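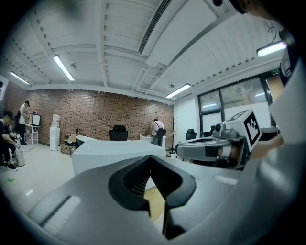

Murkdale Work Table, White
Item 1529
$376.00
In stock at the Opoku Street store

Overview | Details | Assembly | Reviews

We've had the Murkdale on the floor since April and it has quickly become the table we all want to stand next to. It's big! You can spread out a sewing pattern, or a roll of drawings, or the whole contents of a desk drawer you've been meaning to sort, and still have a corner left for your coffee. The top is one broad white surface with no seam down the middle, so a pen doesn't jump when you write across it.

What makes it different from the other large tables we carry is the front panel. It's plain white, the same as the top, and it closes off the side that faces the room. Set the table out from a wall, put your chair behind it, and your knees and your cables are all on your side. People coming through the door see a clean front. A lot of customers buy it for a reception spot for that very reason, then end up using it for packing orders and wrapping, and we think it's wonderful at that too.

Room for a real chair

Some tables with a closed front leave you sitting sideways. The Murkdale is open all the way across the back, with no drawer unit and no crossbar at shin height, so a full office chair with a high back and a headrest rolls right in. Low shell chairs work as well, though shorter people may want a cushion. If your chair has fixed arms, measure them against the underside before you order. Ours clear it by a finger's width, and the taller models we sell don't clear it at all.

Details

Finish: matte white on all outside faces
Weight: 190 lb
Panel: front only, fixed
Feet: four, adjustable from inside with the supplied key
Cable opening: one, rear left or rear right (you choose during assembly)
Ships in: two cardboard boxes

The matte finish took us a while to warm up to, and now we love it. It doesn't throw the ceiling lights back at you the way a gloss top does. Pencil comes off with a damp cloth. Ballpoint needs a little dish soap. Please don't use scouring powder on it, as it leaves shiny patches that can't be fixed. A cold water glass is fine for an afternoon, but wipe up puddles along the edge where the top meets the panel.

Assembly

Two people, one of them reasonably patient. There are 23 screws, all the same length, which we think every furniture maker should copy. Build it upside down on a blanket or on the flattened boxes, then turn it over together. Put the front panel on before you tighten the feet. If you do it the other way round the panel will go in, but it sits slightly crooked and you'll see it every day.

Keep the boxes if you're likely to move within the year. They are heavy brown cardboard and the inserts hold the top much better than moving blankets do.

Placing it

Leave yourself a good arm's length between the back edge and the wall. That gives you space to push the chair out and stand up without scraping the paint. We also like it in shared rooms, with the water cooler and storage off to one side and the tabletop kept for work.

Goes well with

Giltwood side shelf, white
Lultell cable tray (fits the cable opening, sold separately)
Felt chair pads, set of five

Reviews

Bought two and pushed them front to front in our studio, so the panels meet in the middle. It makes one enormous surface and everybody has their own side. Very happy.
Radoslava Kuruc

Solid table. Took us most of an evening but the instructions are clear. I wish the panel had a hook for a bag.
Deepak Rastogi

The white is a true white, a bit cooler than my shelves. I got used to it. Great for cutting fabric!
Rajkumari Sandhu

Delivery

Curbside delivery is included in town. Carrying it upstairs costs extra, so tell us which floor when you order. For store pickup, bring a van or a wagon with the seats folded down. Ask for Sushil at the loading door and he'll help you get both boxes in.

Page updated 2019-05-25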